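Fitted sheet

A fitted sheet is a bed sheet with shaped corners and, in most cases, elastic along part or all of its hem, made to grip the mattress from below. It is the bottom sheet in most European and North American bedding sets. The flat sheet, which it has largely pushed out of that role, is a plain rectangle that has to be folded and tucked by hand.

Fitted sheets are sold on the claim that they save time and stay smooth. The first part is easy to accept. The second is repeated on a great many packets and has seldom been tested in ordinary bedrooms, where the mattress may be pushed against a wall, boxed in by a frame, or deeper than the sheet was cut for.

Construction

The usual fitted sheet is cut from one piece of cloth. A square is taken out of each corner and the cut edges are sewn together, which gives a pocket. The depth of that pocket decides what mattress the sheet will go on. Elastic may run only round the corners, only along the head and foot, or round the whole hem. Makers tend to describe the last of these as the better sort, though a full run of weak elastic holds no better than four corners of strong elastic.

Sizes are a long-standing complaint. Width and length are normally printed on the packet, but pocket depth is often given as "deep" or "extra deep", words with no fixed meaning. Two sheets sold as a double by different shops may differ enough that one slips off at night and the other can't be pulled over the last corner at all.

Creasing and fit
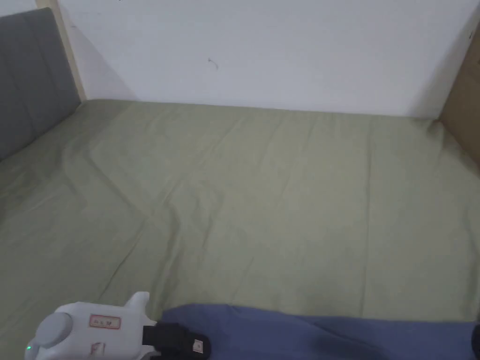 Wrinkles in a fitted sheet are commonly blamed on poor ironing, but the way the cloth is pulled matters as well. A sheet drawn unevenly towards one corner can form a slanting fold across the bed, while slack cloth gathers at the side. A sage-green sheet on a bed set against a wall shows both kinds of mark: a long diagonal fold across the surface, and a slight bunching at the far edge, where the mattress meets the wall. Neither would trouble a sleeper much. They do make it hard to take seriously the flat, drum-tight beds seen in shop brochures.

Writing in a household newsletter in July, Ayana Yimer argued that most advice on creases is written for beds that can be walked round. She had tried the usual method of fitting opposite corners first and found it worked well on a free-standing bed and badly on one in an alcove. Her readers did not all agree, and one, Fergus Mackay, replied that he had never noticed a difference in either case.

Colour

Pale and undyed shades remain common for bottom sheets, partly from habit and partly on the belief that they are easier to keep clean. The belief is doubtful. Pale cloth can be washed hot with less worry about the dye, but it also shows marks sooner. Mid-tones such as moss, grey and blue hide more, which may or may not be counted as a benefit.

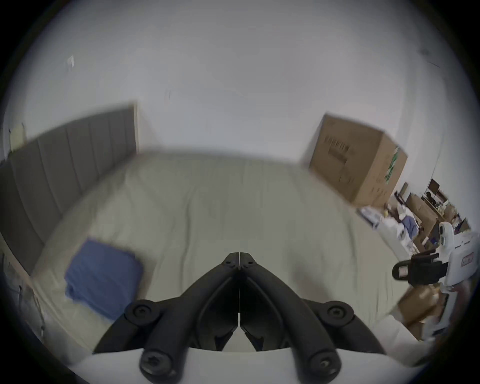 A light-coloured fitted sheet on a bed with a grey channel-tufted headboard. A folded blue cloth lies near the headboard, with a cardboard box at the far corner.

Mixed sets, in which the bottom sheet is one colour and the pillowcases or cover another, are often presented as a matter of style. In many homes they come about because one part of a set wore out before the rest.

Beds against walls

A bed with one long side to the wall is awkward to make. The far corners have to be reached across the mattress, or the bed pulled out, or the mattress lifted at one end. Headboards and side panels make the gap narrower still.

Three remedies are usually offered. The first is to fit the far corners before the near ones, which most writers on the subject support. The second is to use a sheet with deeper pockets than the mattress needs. This does make it easier to pull on, but it leaves spare cloth that ends up somewhere, generally in ridges. The third is to buy straps that join the corners under the mattress. Brands such as Risier and Villen sell these in sets, and the Villen leaflet claims 90 nights without slipping. No account of how that figure was reached is given.

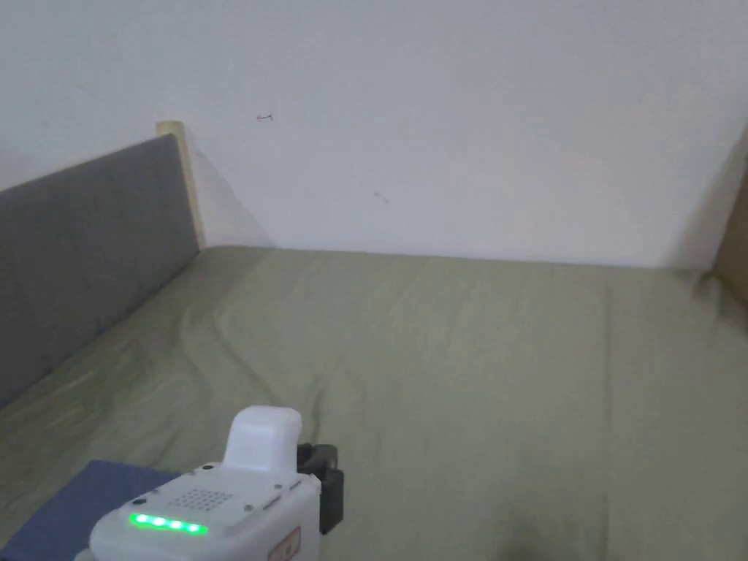
A sage-green fitted sheet meeting the wall in a fairly straight line, with folds near the head of the bed.

Layers and covers

The fitted sheet goes on first, with any mattress protector under it. A flat top sheet may follow, then blankets or a comforter. Some households leave out the top sheet altogether and rely on a washable cover, a practice that has its defenders and just as many critics.

Larger pieces of bedding are easier to spread with hold of two corners at once, so that the cloth can be drawn out before it is laid down. With two people this is simple. Guides for one person often recommend a shake or a throw, a method which looks better in print than in a small room.

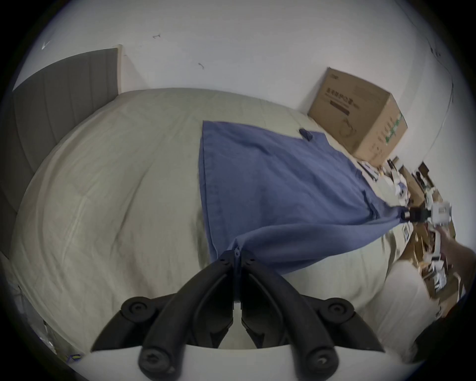 Blue cloth held at two corners over a cream-coloured comforter.

Folding

Fitted sheets are well known for being hard to fold. The standard method is to tuck the corners into one another until all the pockets are nested, then fold the result into a rectangle on a flat surface. It does work, given a table and some patience. Whether it is worth doing is another matter - the sheet will be pulled tight over a mattress when next used, and a fair share of the fold lines will go.

Ishbel Forsyth's short guide, The Linen Shelf, gives the nested method and then adds that rolling the sheet and putting it inside its own pillowcase takes up much the same space.

See also

Flat sheet
Mattress protector
Comforter
Pillowcase
Hospital corner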